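**Sorting leftover wire and thread: bins or bags?**

**kettle_row**

I have a drawer of leftover hookup wire that has turned into one solid lump. Twisted pairs, single strands, some thread and fishing line mixed in from other projects. I counted the pieces I could pull free and got to 268 before I quit. I want a system that I will keep using. Right now I'm choosing between open bins on the bench and zip bags in a box. What do you all use?

**marlpit**

Bags. Open bins are how you got the lump. Each color goes in its own bag with the length written on it in marker. I use the small Itis freezer bags. They stand up in a shoebox and you can flip through them like cards.

**dunwire48**

Disagree. I did bags for two years and stopped. You end up with a pile of bags on the bench with one piece in each, and you never put the last one back. With bins you can drop a piece in without using both hands.

**marlpit**

You can drop it in, sure. Getting it out again is the problem. Anything longer than your forearm will grab whatever is next to it.

**dunwire48**

So coil it first. Wrap it around two fingers, tuck the end through, done. A coiled piece doesn't grab anything.

**kettle_row**

Do you coil the short ones too? Most of mine are short.

**dunwire48**

No. Short ones lie flat. I only coil what won't fit across the bottom of the bin.

**ofallon_g**

It matters what the bin is made of. I had a cheap basket with holes in the sides and the wire ends went through and hooked. Solid walls for wire and thread. Save the baskets with holes for connectors, clips and heat shrink. I bought a set of Bakos drawer bins at a yard sale and they have been fine. Any solid food tub works too. I have one that used to hold Flavura drink mix and it's the best one on the shelf.

**marlpit**

We agree on the basket at least.

**tinsnip**

I sort by type before color. Twisted wire in one place, plain single strand in another, thread and string somewhere far away from both. Color comes last. If you start with color you put a red thread in with red wire and you have the same mess in a smaller box.

**kettle_row**

That makes sense. How do you get the lump apart in the first place? I've been pulling on ends and it gets tighter.

**tinsnip**

Don't pull ends. Put it down on a light surface with nothing else near it, and loosen the middle by lifting it and letting it spread. Then find one loose end and feed it back through, one crossing at a time. Take out the stiffest wire first. It's holding everything else in place. Thread goes last.

**ofallon_g**

I do it the other way around, thread first. If thread gets pulled while you work on the wire it knots, and then you have to cut it.

**tinsnip**

If it's cheap thread I cut it anyway. It takes 7 seconds.

**marlpit**

Some of us don't like throwing out thread.

**arnonbench**

A white table helps a lot. I used to do this on a brown workbench at the Arnon shop and lost the thin pieces all the time. Red thread on brown wood is hard to see under a lamp. Mixed bins, a pale surface and stuff to untangle:

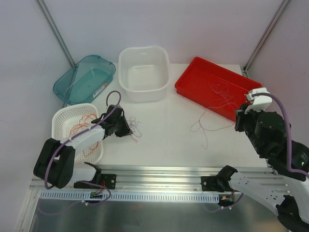
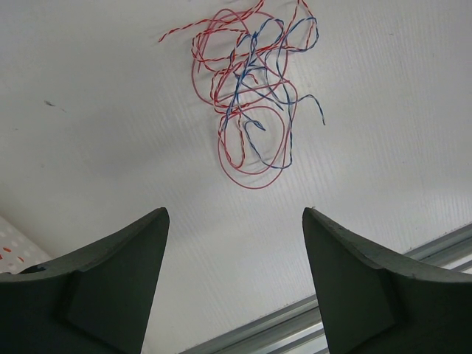
I'd also say keep at least one container empty while you sort. You need somewhere to put the pieces you can't decide on, or you start stacking them back on the pile. Mine gets emptied at the end of the night no matter what.

**dunwire48**

Good point on the empty one. I use a jar lid for that and it's too small.

**marlpit**

Still bags for me. But I'd use a tray to sort into first and bag it afterward.

**kettle_row**

OK, I'm going to try type first, then color, in solid bins, with one left empty. I'll coil anything long. If it turns into a lump again by August I'll switch to bags and marlpit can say so. One more question: is there a length where you just throw it out? I have a lot of pieces shorter than my thumb.

**tinsnip**

Shorter than a thumb goes in the scrap can. I have never once gone looking for a piece that size.

**ofallon_g**

Keep a few for breadboard jumpers. Toss the rest.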